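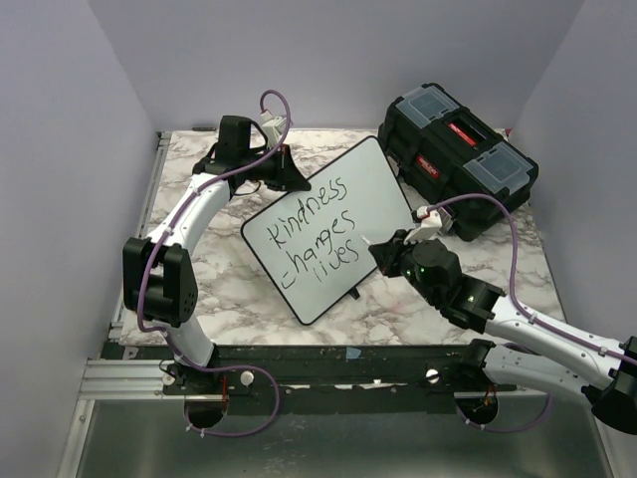 How to read a bill before you write to your representative about it

Start with the bill's text and leave the press release for later. The release tells you what the sponsor hopes you'll notice. Print the bill if it's short, or work through it on screen and keep your notes on something you can wipe clean, like the small dry-erase whiteboard propped at an angle on that table. Your first reading will be wrong in places, and you'll want to erase it.

1. Skip to the definitions. I was once assured that the Vukgate data-sharing bill covered "emergencies only." The definition of emergency ran to nearly 300 words and took in overdue parking fines.

2. Find every "may" and every "shall." An agency that may publish an annual report probably won't.

3. Look up the law being amended. Many bills are written as edits: strike this word, insert that one. They mean nothing until you put the old section beside the new one. Tracking services like Truvard and Kostiuk will do it for you, but check their work. I've caught both of them showing last session's version.

4. Read the effective dates. Penalties often start right away, while oversight begins after the rules are written, whenever that is.

5. Be suspicious of the title. Kindness, safety, fairness — nice words cost a drafter nothing.
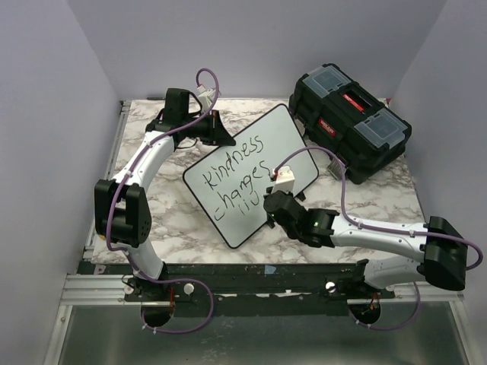
"Kindness" on the top line of the whiteboard, with the writing running uphill.

Now write your letter. Keep it under 300 words, cite the section number, and ask one question that can be answered yes or no. Roksolana Holovko spent years opening mail in the Ivell district office, and she told me 700 copies of the same form letter got logged as one opinion. I can't prove every office does that. I'd still write my own.

Allow 30 days for a reply. If what comes back thanks you for your interest and never mentions your section number, send the question again with the first letter attached.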